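Skivix User Guide
Section 3: Following Stars and Setting Up Your Alerts

Now that your account is up and running, we come to the part most people signed up for, which is keeping up with the actors, singers and reality show favorites you care about without having to dig through every headline on the home screen. Set aside a few quiet minutes and a cup of something nice. You can stop at any point and your choices will be saved.

Before you start, make sure you are signed in with the same email address you used in Section 2. If you came over from Monby, your old favorites will be waiting under Imported and you can skip straight to step 4.

1. Open Skivix and tap Following at the bottom of the screen.
2. Tap Add a Star and begin typing a name. Stage names work, and so do most nicknames.
3. Tap the heart next to the right person. Couples who are covered together have a page of their own, so if you follow the couple you will still need to follow each half separately to get solo news.
4. Tap Make a List, give it a name (Red Carpet, Soap Stars, Exes, whatever you like), and drag your stars into it.
5. Tap Cover and pick a background for the list.

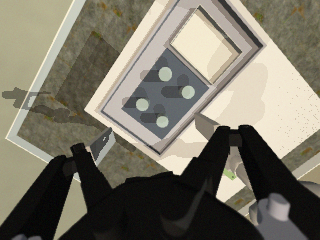 List covers show up behind the list name on your home screen, and the name is always printed in dark letters across the middle. It is worth trying a few before you settle on one, and you can change your mind as often as you please! A mottled background like this one, with its patches of rust orange and moss green, would be a busy thing to read a name against, but the large cream-white board lying on top of it gives the letters a nice pale area to sit on. If your own cover has no light area, switch on Soften Cover and the app will fade the whole picture a little.

Note: Covers are private. Friends who share your list see their own.

Choosing your alerts

6. Go back to Following and tap the bell beside your new list.
7. Choose Confirmed Only, Confirmed and Reported, or Everything. Reported stories include the ones that rest on an unnamed source, and Everything adds fan sightings and message board chatter.
8. Under How Often, choose Right Away, Morning Roundup or Evening Roundup. The morning one goes out at 7 a.m. in your time zone.
9. Tap Done.

Caution: Right Away together with Everything can mean a very noisy phone on the night of a big awards show. Skivix will send up to 60 alerts in one evening before it bundles the rest.

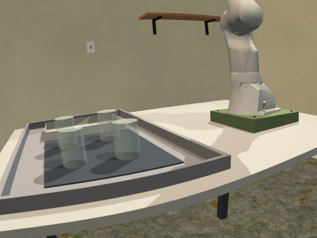 If that sounds like more buzzing than you would enjoy, there is a gentler setting called Show Night, which you will find at the bottom of the same bell menu. It holds everything back while the show is on and then gives you 3 summaries: arrivals, winners and after-parties. Show Night also hides winners from your lock screen, a great comfort to those of us who record the ceremony and watch it the next day.

Note: Stories stay in your list for 14 days. To keep one longer, press and hold the headline and tap Save.

Sharing a list

10. Open the list and tap Share, then type in your friend's email address.
11. Pick Can View or Can Edit. A friend who can edit is able to remove stars as well as add them.

The free plan lets you share 2 lists. If the Share button is gray, you have probably reached that number, and un-sharing an older list will bring it back.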